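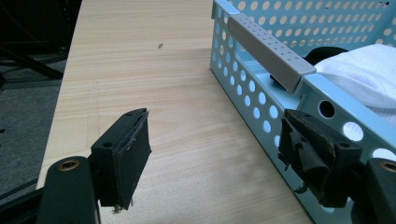 Blue basket, light wood table.

The coat arrived with a booklet.

Mwende Mutiso had bought a good many coats in her life, and the most any of them had ever told her was to wash with similar colors. The Bolta came with sixteen pages, stapled, and a foreword.

"The Utholm woman," it began, "does not own a raincoat. She is in conversation with the rain."

"What does that mean?" said Ffion, who had come over to borrow a casserole dish and stayed for the unwrapping.

"I think it means it leaks."

It was a long coat, the color of wet cardboard, with one pocket. The pocket was on the back, between the shoulder blades. According to page four this was to encourage trust. Page five had a photograph of a thin man reaching into a thin woman's back and taking out a pear.

"How much?" said Ffion.

"It was on sale."

"How much, Mwende?"

"Three hundred and fifty-five," said Mwende. "Down from 1000."

Ffion sat down and read the foreword again, slowly, the way you would read a letter from the bank.

In fairness to the coat, it had been bought under pressure. Mwende's college roommate, Angharad Howells, was getting an award for her work in window displays, and the invitation said "expressive outerwear." Mwende taught fourth grade. Her outerwear had never expressed anything beyond a general wish to be warm. She had gone into the shop for a scarf, maybe a loud one, and a salesman named Ieuan Landeg had looked at her parka with such tenderness that she felt she owed him something.

"This is Rellitine," he had told her, laying the sleeve across her palm. "Go ahead and feel it."

She felt it. It was like holding hands with a shower curtain.

"It learns you," said Ieuan Landeg.

She wore it to the party. There was trouble in the cab, where the coat declined to bend, and she rode eleven blocks at a slant with her head against the window. By the time she got there she had worked out that she could either sit or wear the coat, and she had also worked out that her phone, her lipstick and her invitation were in the pocket.

The man at the door was very young and had a list.

"They're in my back," said Mwende.

"I'm sorry?"

"My invitation. If you could just reach in." She turned around. There was a long pause, and then a small, polite hand.

"There's a lipstick," he reported.

"Keep going."

Inside, there were 300 people, according to Angharad, who had paid for the little cheese things and would know. A surprising number were dressed as if they had escaped from somewhere. One woman wore a cape made of neckties. A man had buttoned two jackets together and was living in both. Mwende stood near a pillar, since standing was what she could do, and for the first time in years people crossed a room to talk to her.

"Is that a Csizmadia?" asked the man in the two jackets.

"Utholm," said Mwende.

"Of course. The shoulder." He stepped back to take in the shoulder. "And do you find it generous?"

Mwende thought about the cab. "It's coming around," she said.

He nodded for some time. His name was Rhodri Voyle, and he said he had been writing about clothes for thirty-nine years and had sat down for very few of them. Then he lowered his voice and asked whether she would mind getting a pen out of his left jacket. The outer left, not the inner left. He hadn't been able to reach it since dinner.

She got the pen. It seemed only decent, after that, to turn around and let him fetch her phone.

"There's a pear in here," said Rhodri Voyle.

"That's for later," said Mwende. She had put it in as a joke for Ffion and forgotten about it, but he was looking at the pear with real respect, and it had been a long evening. They split it by the pillar. The juice ran down the Rellitine and beaded up and rolled right off onto the floor — so it was good for that, anyway.

Ffion called in the morning to ask how it had gone.

"I'm keeping it," said Mwende.

"Can you sit in it yet?"

"Page nine says to give it until March."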